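Home Talk Forums > Cleaning and Laundry > Ribbed gray cloths on a white table, am I doing this wrong?

piecrust_annie
6 October 2020

Hi all, longtime reader, mostly over in the old house section (we have a 1927 bungalow on Sutherland with exactly zero closets). This one's a cleaning question, so please be gentle with me.

I bought a white table. I know, I know. My sister told me not to and my husband told me not to, and I said it would bounce the light around and cheer up the back room, and it does! The sun hits it and the whole place wakes up. But every single crumb shows. Every hair. Toast at one end means specks at the other end, don't ask me how.

So I got a pack of those thick gray cloths with the ridges, the Zelari ones, because the flat yellow ones I'd been using were just pushing stuff from side to side. They're nice cloths. Soft, heavy, ridges running all the way across, and they lie flat like a little mat when you put them down.

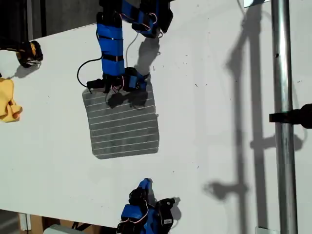
My trouble is that after I wipe I still have specks, and some days I'd swear I have more than I started with. I go over it, it looks great, I walk off and get my coffee, and when I come back with the light coming in low there are little dark bits again. Do I wipe with the ridges or across them? Damp or dry? Spray first? My mother used an old undershirt and a bowl of vinegar water and I don't remember her ever fussing over this.

Also, do you all wash these before you use them the first time? The wrapper says to and I sort of skipped it.

tallgrass

Across the ridges. You want the grooves to catch the stuff as you pull. If you go along them the crumbs ride down the groove and drop out the other end.

And yes, wash first. New ones shed.

piecrust_annie

Across! OK. I have been going along them because it felt like mowing a lawn, ha.

MopBucketMel

I'm going to disagree with tallgrass, at least about that kind of cloth. I've had ribbed ones for years (mine are Nustex, but they look just like what you're describing) and the direction makes no difference that I can see. What matters is folding. If you use it wide open with your hand flat in the middle, you're only pressing on the bit under your palm and the rest is just dragging along. Fold it in half, fold it again, and you've got a fat pad you can really lean on, plus you get fresh sides to turn to as it fills up.

Dry for crumbs, then damp for smears. Never the other way round, or you get paste.

tallgrass

I fold too. Folding and going across the ribs aren't enemies, Mel.

MopBucketMel

Didn't say they were! I said the direction doesn't matter.

tallgrass

And I said it does. Try it with coffee grounds sometime.

nettie_in_the_kitchen

Can I ask something slightly different? Are you sure they're crumbs? I had a gray bath mat that did this to my white floor. I kept blaming the cat and it was the mat losing bits of itself. If you've got a thick looped cloth and you skipped the first wash, I'd look at the cloth before the toast.

piecrust_annie

Nettie, I hadn't thought of that. I went and got down with my chin on the table like a crazy person. There are only a few specks over on the one side, and they're dark, little dots and one that's more of a sliver. The cloth is pale gray. So wouldn't lint off it be pale too? I did find one place near the corner where the loops look a bit roughed up, lighter than the rest. That can't be good on a cloth I've had for less than a week.

I left everything exactly where it was and didn't wipe, so I could look properly.
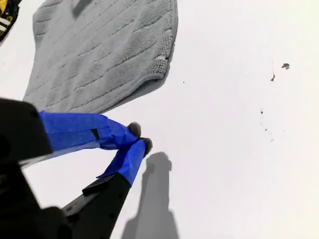
Jade Marchand

Dark specks don't come off a pale cloth. Nettie's right that you should wash them first, but I'd bet on crumbs, or pepper, or whatever's coming in on people's sleeves. What the cloth could be doing is carrying them. Looped pile holds on to grit until you press down in a different spot, and then it lets some go. Give it a hard shake outside between wipes. Over the railing, not over the sink, because in the sink it all ends up stuck to the wet part and then you pick it right back up.

As for the roughed-up loops, that's just a snag. Did you run it over a table corner or a rough fingernail? I wouldn't return a cloth for that.

MopBucketMel

Agree with Jade about shaking. I'd still return it if it's rough after a week. They're not free.

nettie_in_the_kitchen

Mel, you'd return a banana.

MopBucketMel

I have returned a banana.

oldradiator

Skimmed this so sorry if it's been said. Throw the cloths in the rag bin and buy a bench brush and a small dustpan. Crumbs are a brush job. Cloths are for liquids. I've had the same horsehair brush since before my kids were born and it has never once needed a wash before first use.

piecrust_annie

I do like a brush, but with a brush I chase everything off the edge and onto the rug, and then I have to get the vacuum out, and then it's a whole morning. With the cloth I can at least kind of gather it up.

oldradiator

You hold the dustpan under the edge.

piecrust_annie

I have two hands and one of them has coffee in it.

tallgrass

Best post in the thread.

Getting back to it, Annie, what are you spraying with? If you're using anything with a shine in it you're giving the crumbs something to stick to. I quit using the Bistetell spray on my counters for that reason. Smelled wonderful, left a film, and I could write my name in it by the weekend.

piecrust_annie

Uh oh. It's the Bistetell. The lemon one. I love the lemon one.

Jade Marchand

Then keep it for the stove. On the table use plain water and one drop of dish soap, wipe, then go over it with a second cloth that's only had water on it. If you've been using a film-leaver for a while it might take a couple of rounds before it feels clean under your hand.

gus_n_dot

I use Bistetell on everything and have no film whatsoever. You people are using too much. One squirt on the cloth, never on the table.

tallgrass

Could be. I'm a heavy sprayer, I'll own that.

MopBucketMel

One squirt on the CLOTH, yes, I'll back Gus up there.

piecrust_annie

OK, reporting back, because I hate it when people ask something and then vanish. I washed the whole pack by themselves, warm, no softener, and hung them over the shower rod. The lint trap would have been interesting, but I didn't dare use the dryer. Then I did the table with soapy water, then plain, and put the lemon spray back under the sink (sorry Gus, I'll try your one squirt once I've gotten through my feelings).

After that I tried your methods one at a time like a science fair. Going across the ridges picked up more than going along them, for me anyway. Folding helped a LOT. I'd been working with it spread out flat this whole time, and Mel is right, all the pressing was happening under my palm. And shaking it out over the railing in between made the biggest difference of anything. So everybody gets a ribbon.

What I do now is lift it by the corner when I'm done. I used to drag it off the side and drop everything on the way. If I pinch the one corner and bring it up and over, the cloth sort of folds on itself and the crumbs go with it. I felt pretty clever about that.
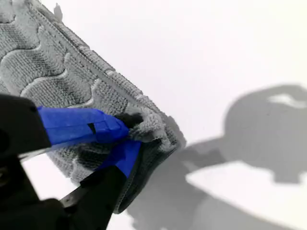
I had a good look at the edges while I was at it. The stitching around the border is neat and straight, and I can't find anywhere it's coming undone, but there are some tufts poking up along one edge, little frayed bits. Do I snip those or leave them? I'm scared that if I snip one the whole row will go, like a sweater.

nettie_in_the_kitchen

Snip! Don't ever pull. Little sharp scissors, right down close, and leave the stitching alone. I've trimmed mine for years and never had one run.

tallgrass

Snip. Look, something we all agree on.

oldradiator

A brush doesn't have tufts.

nettie_in_the_kitchen

A brush is ALL tufts.

MopBucketMel

Snip, but check it's a fiber end and not a loop. If it's still a loop, poke it back through with a needle. Cutting a loop is where you get into trouble.

Jade Marchand

What Mel said about loops. And keep them away from anything with Velcro in the wash. I lost a good one in July to a knee brace.

piecrust_annie

Snipped three, poked one back. I think it was a loop? It's staying put so far.

Now my husband wants to know if he can use one of these on the car and I've told him he can have his own pack. Does anybody know if the Nustex ones are thicker than the Zelari? Mel?

MopBucketMel

Mine are pretty thick but they've been washed to death so I'm not a fair test. For a car I'd want something without a stitched border anyway, I'd worry about the thread on the paint. Ask over in the garage section, they'll fight about it for pages.

piecrust_annie

Off to the garage section he goes. Thank you all!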